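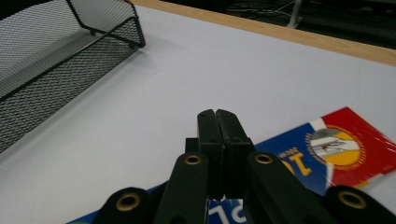

Card flat on the table, mesh tray behind it, gripper closed.

From: Arvo Kuusisto
To: chores-and-machines list
Subject: Re: Re: Are we there yet, tidying edition

Replying to the December thread, which I only got around to reading this morning. Quoting the part I want to answer:

> The Kirui people showed their arm clearing a desk in a video and
> everyone I know forwarded it to me. I run a small packing room and
> would buy one tomorrow if it worked. My question for the list is
> simple. Can any of these machines put ordinary stuff away, on an
> ordinary table, without a person standing by? I don't mean blocks
> and I don't mean cups. I mean the junk that is on my bench right now.

Short answer, no, or not for the money you would want to spend. The longer answer depends a lot on what the junk is.

I keep a log of tidying trials, all of them one object into one open container. It stands at 1,345 attempts, and 631 of those were flat things: cards, leaflets, envelopes, thin booklets. The flat things account for most of the failures. A person picks up a glossy card by sliding it to the table edge or getting a fingernail under a corner. Two stiff fingers have neither a nail nor much feel, and the card just skates away. If you push down harder you bend it. The Caleck software handles this by dragging the card until half of it hangs over the edge, and that works if the edge is clear and the card isn't under something else. On my benches something else is usually on top.

Shiny surfaces are a second problem. The depth reading goes bad where the light catches the print, so the planner thinks the card is higher or lower than it is. Matte stock is better. Mesh containers are bad in their own way, as the camera sees the rim and then sees the table straight through the side. Hestell's older release would now and then try to place things through the wall of the basket. The newer one has stopped doing that, as far as I have seen.

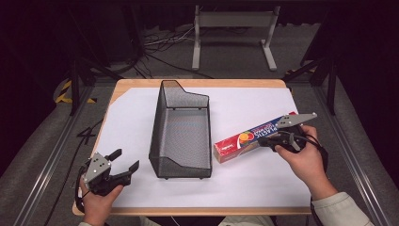 Long boxes are a good middle case. Anything in the shape of a food wrap box has flat sides and clear corners, and one gripper can usually get it off the table. The trouble starts at the container. If the basket is narrow, the box has to be lined up with it before it goes down, and if it was picked up by one end it tends to swing. People fix this with the other hand and don't notice they are doing it. Two-handed control is where I see the biggest gap between a person working the grippers and the software working them. Same fingers, same table, and the person gets it done.

That last point matters for your packing room. The hardware is mostly good enough for boxes. Ladomar's fingers are cheap, they wear out, and you replace them – fine. What's missing is knowing what to do when the first try goes wrong. In my log a failed first grasp was followed by the same grasp again more than 13 times in a row on one occasion, until I hit stop.

So for your bench I would split the question:

Boxes of known size, in any position, into a wide bin: yes, today, slowly, with somebody in the building.

Boxes into a narrow basket or tray: sometimes. Plan on a person stepping in.

Loose cards and paper: don't buy anything for this yet. A human does it in two seconds.

If you can send me a list of what is on your bench, with sizes, I'll tell you which items I have numbers for. Tell me what the containers are made of too, and whether they can be moved. A solid-sided bin in place of mesh is a few dollars and would help more than a better camera would.

I also have a question back to the list. Has anyone run the Caleck drag-to-edge move on a table with a raised lip? Mine all have flush edges and I suspect it fails outright.

Arvo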